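Checksums differ after moving a surgical video library to a new server, but the files play fine
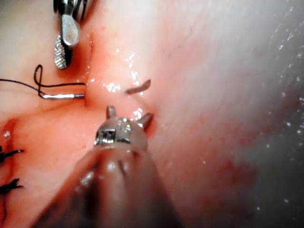

Posted by Nabila Belkadi
August 18, 2021

I look after the teaching video library for a surgical department in Bredavley. The library holds 3000 MP4 files, H.264 video, most with one AAC audio track and some with no audio at all. Until July they sat on an old Windows file share. They have now been imported into Rarngate, which stores them on its own volume and serves them to a browser player.

Before the old share is wiped I wanted proof that nothing was damaged. I ran SHA-256 over both copies and compared the lists by file name. 1151 files do not match. The rest are identical.

What I have checked so far:

The mismatched files play from start to finish on the new server, at least the ones I tried. Durations agree to the second. For most of the mismatched files the size is the same to the byte, which confused me more than a difference would have. A few are slightly smaller on the new side.

I copied one mismatched file from the old share by hand, three times, and got the same hash each time, so I don't think the network is at fault. I also ran the hash twice on the new server and it was stable.

The importer log shows nothing except "optimized" next to a lot of entries. The vendor's support page does not define the word.

Can two files of identical size with different hashes contain the same video? If yes, how do I prove it for all of them without watching them? I have command line access to both machines and can install ffmpeg.

Annick Hawthorne

Yes, they can, and your description fits a known operation.

An MP4 file is a series of boxes. The two large ones are mdat, which holds the compressed audio and video, and moov, which holds the index telling the player where each frame sits in mdat. Many recorders write moov last, as they don't know the frame positions until recording stops. A browser player wants moov first so it can start without fetching the end of the file. Web import tools often move it to the front, usually under the name "fast start" or "web optimized."

When moov moves, every chunk offset stored inside it has to be corrected. The total size can stay the same, the media data is untouched, and the file hash is completely different. The slightly smaller ones probably lost a padding box (free or skip) on the way. Files that already had moov in front would have been left alone, and those would be your matches.

To confirm on one pair, run this on each copy:

ffprobe -v trace file.mp4 2>&1 | grep "type:'m"

Look at whether mdat or moov is listed first. If the old copy has mdat first and the new copy has moov first, that settles the cause for that pair.

Then compare the media payload and ignore the wrapper:

ffmpeg -v error -i file.mp4 -map 0:v -map 0:a? -c copy -f streamhash -hash sha256 -

It prints one line per stream. The question mark after 0:a makes audio optional, so the silent files won't stop with an error. Because of -c copy nothing is decoded, and the speed is limited by your disks. Use the same ffmpeg version on both machines. Put the file name next to the output in a text file, sort both lists, and diff them.

Two limits you should know. Streamhash covers the compressed packets and does not cover their timestamps, so a file with correct frames and damaged timing would pass. If that matters, replace "-f streamhash -hash sha256" with "-f framemd5", which writes a line per packet including its timestamps. The output is much longer but it diffs the same way. Expect a few false alarms there if the importer changed the time base or dropped an edit list.

Second, this says nothing about metadata. If your recorder writes a case reference or creation date into the udta or meta boxes, check it separately with ffprobe -show_format. Remuxing tools drop nonstandard tags without a warning.

Keep the original SHA-256 list from the old share whatever the result. It is the only record of the files as they were recorded.

gantry_dan

just open a bunch of them and skip to the end, if the last minute plays the file is ok. we moved 300 or so this way and never had a complaint. hashes are overkill for teaching video imo

Annick Hawthorne

Playing the last minute shows that the index and the last minute are readable. A bad block in the middle can appear as a short smear or a frozen picture, and most players carry on past it. Since the old share is going to be erased, I would run the comparison first.

Nabila Belkadi

Ran it on both sides. On the pairs I traced, the old copy had mdat first and the new one moov first. Stream hashes agree for all of the mismatched files except two. Those two stop early on the old share as well, with the same read error each time, so the old disk is now the suspect. The new copies are complete to the last frame. I am looking for the recorder exports, which were kept on a Pevon external drive.

Creation dates survived. A custom "room" tag did not, and I have the old values exported to CSV. The share stays up until both are resolved.

14 comments
6 shares

Related
Robocopy or rsync for a one-time move of large video files
What does "moov atom not found" mean and can the file be saved
Rarngate: turning off optimization on import
Storing checksums next to files or in a separate list
Reading custom MP4 tags with ffprobe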